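Speaker notes - Session 5: Lids, Handles and the Everyday Saucepan
Skemness Housewares Forum, May 2022
Prepared by the Condale Kitchen Standards Office

Slide 1. Opening (allow 2 minutes)

Welcome the audience and thank the hosts at Gidville Hall. State the subject at once: the small covered saucepan, as found in most home kitchens, and the way its lid is made, lifted and put down. Larger stockpots are covered in the afternoon session and should not be discussed here.

Slide 2. Background

The Kandpal survey collected written answers from 224 households. Of these, 70 reported that they had replaced a saucepan on account of the lid alone. Pause on this figure. Members of the audience who make or sell cookware will know that a lid is seldom offered as a separate part, and that a chipped lid or a missing knob often means the whole pan is thrown away.

Please do not give a breakdown by price. The survey did not ask for it.

Slide 3. The parts of the lid

Name the parts in the order used in the handout: glass, rim, knob, vent. The steel rim protects the edge of the glass, where most damage begins. The vent lets steam out and should be kept clear of dried food. The knob must give a secure hold from above, including for a person wearing an oven mitt.

Slides 4 to 6. Show in sequence, without comment until the third is on screen.

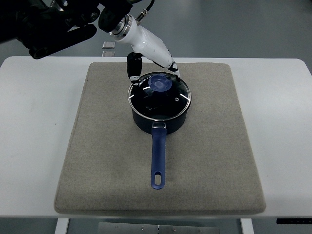
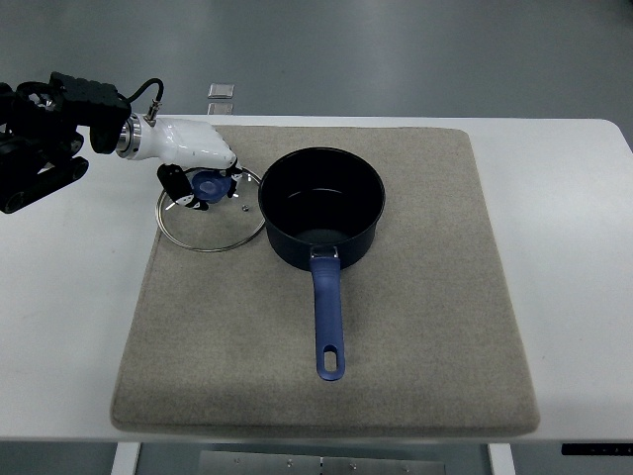
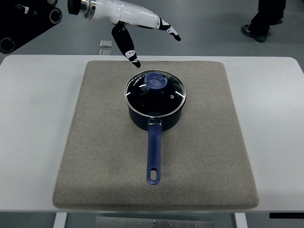 Slides 4 to 6: Navy saucepan with glass lid. In slide 5 the lid is on the mat beside the pan.

Return to slide 5 and ask where those present set a lid down at home. Expect several answers - the counter, the sink, an upturned plate. Our advice is a flat, padded surface close to the pan, with room for the full width of the glass. A lid that hangs over the edge of a counter is easily knocked to the floor.

Draw attention to the color of the knob. A light or bright grip is easy to find against a dark pan, and this matters to cooks with low vision.

Slide 7. Care at home

Wash the rim by hand with a soft brush. Check the knob for play and tighten it if it turns. Do not place a hot lid under cold water.

Slide 8. Questions

Take questions from the floor. Requests for the full survey tables should be referred to the Condale desk in the foyer. The revised handout will be issued in December.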